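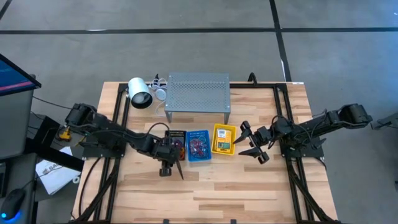 Two-arm bench with the three small containers set out between the grippers.

Bench rules in pictures: the two-arm tables at Skemia

Posted 4 February 2025

This gallery goes with the bench rules we brought in last August. The rules run to 18 numbered points and are pinned up at every station, but new starters kept telling us they were easier to follow next to a picture of the real thing. The text under each heading is the short version. If it differs from the printed sheet, the printed sheet wins.

The rules cover the fixed two-arm tables only. The mobile units in the Tamihana room have their own sheet, and so does the packing line.

Containers and layout (rules 1 to 5)

Trays and baskets go in a row in the middle of the table, where both arms can get to them. In the picture at the top there is a small black tray on the left, a blue basket of wires next to it and a yellow basket with a meter-type device in it on the right. Small parts go in a container before a run begins. Do not leave them on the bare wood.

Stands, lamps and coiled leads belong towards the far edge, behind the containers. If you move one, write it in the bench log with your initials, even if you put it back afterwards. Under the old Belero procedure this was optional and we lost time over it.

Cables (rules 6 to 9)

Arm cables follow the long rails on each side down to the near edge. Check them by hand at the start of a shift, from the arm base outwards, with the power off. A cable that loops over the arm needs enough slack for the full reach, but it must not be able to drop into the gripper. If you are unsure, move the arm slowly to its furthest point and look again.

Anything that crosses the gap between the workstation and the table counts as a trip risk. Keep it as short as you can – and do not step over it while carrying anything.

Tools are put away before the arms are switched on. This includes small ones lying next to an arm base.

Handovers and moving arms (rules 10 to 14)

Passing an object from one arm to the other is where most of our log entries come from. Use light, soft or toy objects for practice. Glass, blades and liquids are not allowed on the two-arm tables at all. 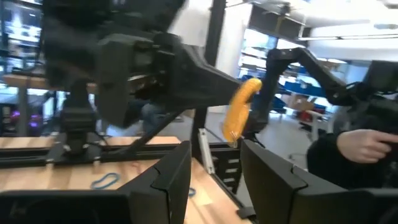

Keep hands and sleeves outside the rails while either arm is moving. If you have to reach in, say "stopping", press stop, and wait until both arms are still. The person at the workstation answers "stopped" before you put your hand over the frame. Long sleeves are fine as long as they are close at the wrist – no loose cuffs, lanyards or bracelets.

One person is in charge of the stop button for the whole run. Swapping over halfway through is allowed only with the arms at rest. Anyone sitting near the table should know a run is on, including people who are there for other work.

Rubber bands, clips and ties are cleared from the wood between runs. Log any that you find inside the rails.

End of run (rules 15 to 18)

Park both arms, switch off at the station and empty the containers into the Vavis drawers by the door. Wipe the table with a dry cloth. Check the floor tape, and report any that is lifting.

Grippers are inspected every 3000 cycles. The counter is on the station screen and the figure goes in the log each evening. Bench 2 stood at 2398 at the last check and bench 3 at 988, so bench 2 will be due first. Do not reset the counter yourself after changing a finger.

Printed copies of the full sheet are in the rack beside the sign-in book. Please take the old August copies down when you put the new ones up.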